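10 February 2003

Up before six and did the last of the Vullum chapter before breakfast. Cut it from over 1000 words to something I can read without sighing. Cadi Maddocks rang at nine about the ferry times. There are only 2 sailings a day until March, so we will have to go out on the early one and stay the night at Raklow. She has found a guest house with a drying room. I said yes without asking the price.

Walked to the post office with the parcel for Hilkka Lappalainen — the two bird books and her gloves. Wind from the east all the way there, and sleet coming home. Saw 23 lapwings on the low field, the most this winter.

Soup for lunch. Wrote to the map shop again about the Galang sheet, which they still owe me. Knee bad on the stairs.

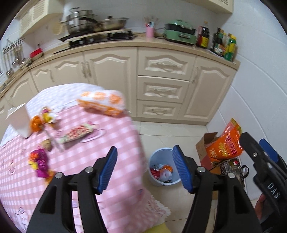 The pink gingham cloth on the table.

Read until ten. Must find the other walking sock, and ring Cadi back about the deposit.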